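Wevach open house, and an afternoon with Bite
Posted 6/18/21

I had been looking forward to this one since January, when the Wevach people first said they'd be opening their workshop in Navley to visitors. Small kitchen automation is my favorite corner of the robot world, and I rarely get to see any of it outside of a trade show booth with a rope in front. So I packed a sandwich, drove the 61 miles, and got there early enough to help carry in the coffee!

The building used to be a print shop. You come in past a loading dock and a long hallway that still smells faintly of ink, and then the whole back half opens up into one bright room with the demo benches along the wall. There were maybe more people than they'd planned for (the name tags ran out before lunch), but it never felt crowded, and the staff were happy to let you stand and ask things for as long as you liked.

What they were showing is called Bite. It's a two-arm table kit meant for small food places: cafes, school kitchens, the sort of spot where somebody spends half the shift moving bowls and pans from one surface to another. You get the pair of arms with grippers, the controller, the rails and clamps, and a software package named Plelau, where you set up your jobs. They also offer it as a service, with a monthly visit and spare gripper fingers included, and that seemed to be the option most of the cafe owners were asking about.

Valdis Vanags ran the first session I sat in on. He's been with the project from the beginning and has the great habit of answering the question you asked and then telling you what goes wrong. Someone wanted to know how long setup takes. Five hours for a first table, he said, if you've measured your table properly, and a whole weekend if you haven't. He then spent a good ten minutes on how to measure a table, and I took two pages of notes on it.

Plelau was the part that surprised me most. I had expected a screen full of code and got something closer to a recipe card. You name the pieces, you guide the arms through the job by hand a few times, and you fix the steps you don't like. I got to try the fixing part. My first attempt had the left arm waiting far too long between moves, and it took me two tries to find where the pause was hiding. The menus need work, and the undo button is tiny. But I was changing what a robot does within a quarter of an hour of sitting down, and I'm no programmer.

They have a job library too, with 400 entries so far, and a lot of them are variations on picking up and putting down dishes. I can see why. Bowls are hard! The rims are all different, the shallow ones want to be held at the edge, and the deep ones can be gripped from more places but tip if you're careless. Pans bring their own trouble with the weight of the handle. After lunch I found a spot at one of the benches where tableware work was going on, and I'm afraid I stayed there much longer than I meant to.

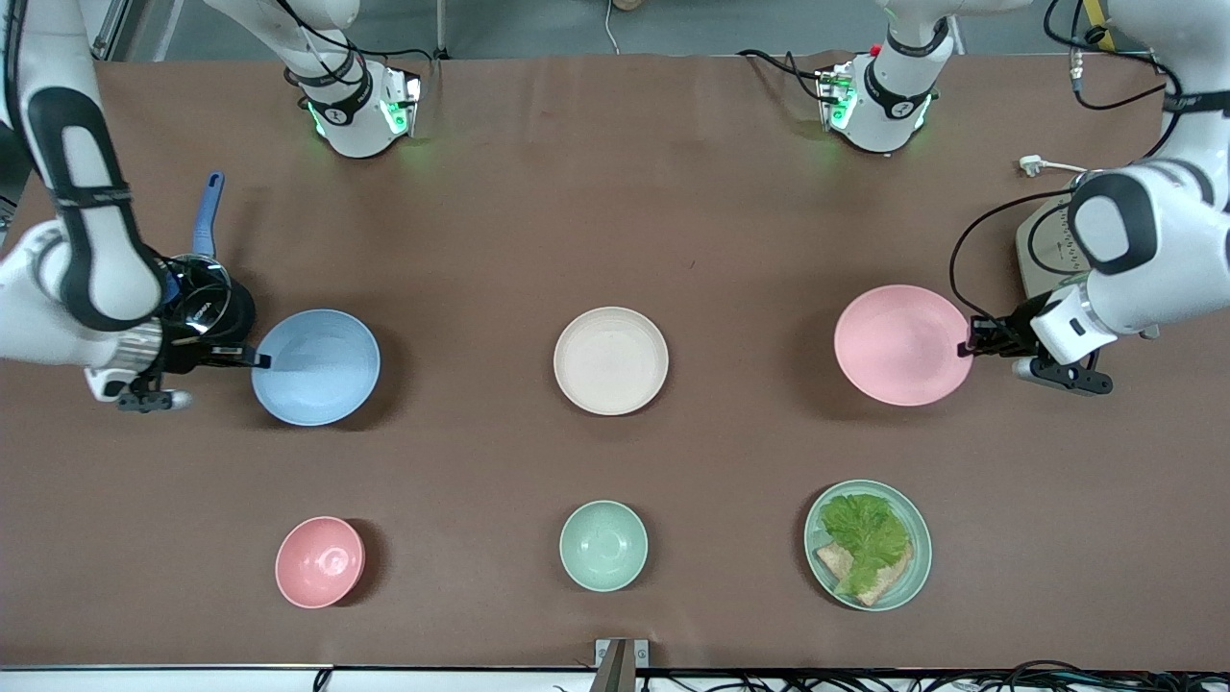 Noise was another thing I'd wondered about, as I've stood next to machines that would clear a dining room. I could hold a normal conversation at the bench, with the arms humming along at about the level of a refrigerator. The fans on the controller were louder than the arms, and Valdis said a quieter set is on the list.

I do have a few doubts. The cables need a better home before I'd want this in a working kitchen, and I said so on the comment card. Cleaning is the other big one. The grippers wipe down easily enough, but I'd want to see how the joints are sealed before putting them anywhere near a sink, and the answer I got was that a washable cover is being tested. Speed didn't bother me as much as it did the man beside me, who runs a lunch counter and kept checking his watch. For a quiet back room prepping trays overnight, I think it would be fine.

Price wasn't posted. I asked, and was told it depends on the table length and whether you take the service plan, so bring your measurements if you want a real quote.

The day finished with a log readout on the big screen: 2804 moves since the doors opened, all benches together, which got a round of applause. I bought a Bite mug on the way out and sat in the parking lot for a while writing up my notes before they went cold. Wevach is planning another open house once the covers are ready. Sign up by email, wear closed shoes, and park on the side street, as the front lot fills up fast.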